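Home > Kitchen & Table > Cups, Mugs and Other Arguments

Thread: Does anyone else refuse to share a mug cabinet?

flodero_fan
Posted in May, 6:12 am
My spouse and I merged kitchens last fall. The books went fine. The knives went fine. We are now in month 8 of a cold war over mugs. I own plain white ones, all the same, and I'd like to keep it that way. My spouse owns 47 mugs, among them one shaped like a boot and one from a bank that went under. The cabinet holds maybe half of that. Looking for advice, or failing that, allies.

saucerless
Ally. Plain white is the only mug you never have to apologize for to a guest. I get mine from Hosari, the restaurant supply place, and when one chips I buy another and the dead one holds pens.

brotik_refugee
Disagree with all of this. A mug should tell you something. I worked at Brotik for years and the office kitchen had 500 identical white mugs, and people used to put nail polish dots on the bottom so they could find their own. That is what your cabinet does to a person.

flodero_fan
I would be fine with nail polish dots.
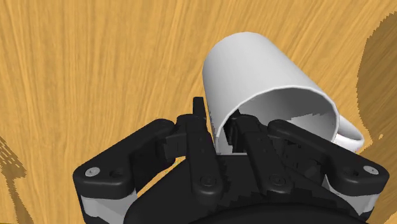 Plain white, handle you can get a hand around, no slogan.

saucerless
Good handle. I can't stand the skinny ones where two fingers go in and the third gets burned on the side.

pour_decisions
Question nobody has asked: do you store them rim up or rim down? My mother was rim down and my father was rim up and I believe it contributed.

brotik_refugee
Rim up. Rim down traps whatever was on the shelf.

saucerless
Rim down. Rim up collects whatever is in the air. Have you looked at the air in your kitchen?

brotik_refugee
I'd rather drink the air than the shelf.

pour_decisions
And so it begins again.

grout_and_about
Hooks. Put a rail under the cabinet and hang the ones you use. You get the shelf back and you'll find out pretty fast which of the 47 are in the rotation. When we did ours it came to two mugs each and a gravy boat.

flodero_fan
I floated hooks. I was told the boot doesn't hang straight.

saucerless
Then the boot has made its choice.

late_kettle
Going to be the boring one. Measure the inside of the cabinet and get one of those wire half shelves. Ours is from Flodero and it doubled the space. It squeaks a little. Mugs below, small bowls on top, marriage intact.

brotik_refugee
Flodero half shelves bow in the middle. Mine looks like a hammock.

late_kettle
What are you keeping on it?

brotik_refugee
Cast iron. I don't see how that's relevant.

grout_and_about
It's fairly relevant.

macaraeg_road
Moving on to weight, if I may. I bought a set at the Macaraeg outlet and they are lovely, thick as a bathtub, and every one of them steals the heat out of the coffee in the first minute. You have to fill them with hot water first, and I am not a person who plans ahead at 5 am. Thin walls for me from now on.

saucerless
Thick holds the heat longer once it's warm, though.

macaraeg_road
Once it's warm. I'm usually at work by then.

pour_decisions
This subforum has 3,766 threads and I think half of them are this thread.

flodero_fan
Update. We talked. I get the bottom shelf, all white. The top shelf is a free state with its own laws. The boot lives on the windowsill with a cactus in it. Anything that doesn't fit goes in a box in the garage for a year, and if neither of us goes looking for it, it's donated. I was also told that my mugs "look like a dentist's waiting room," so I'm putting that on the record here where I have support. 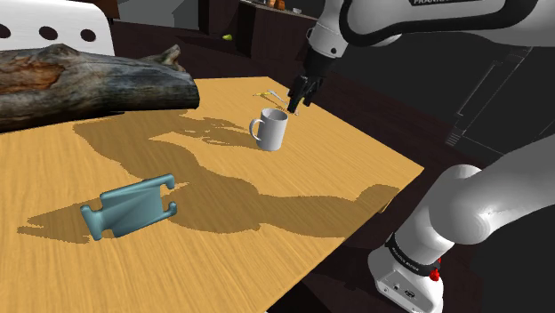 RE: Does anyone else refuse to share a mug cabinet? (page 2)

saucerless
A dentist's waiting room is clean and quiet and has magazines. Take the compliment.

brotik_refugee
The garage box is a trap. You will forget what's in it, buy a replacement for each one, then find the box.

late_kettle
Write the contents on the lid.

brotik_refugee
In what, nail polish?

grout_and_about
Does the cactus drain? A mug has no hole in the bottom. You'll rot it by August.

flodero_fan
I'll raise it with the free state.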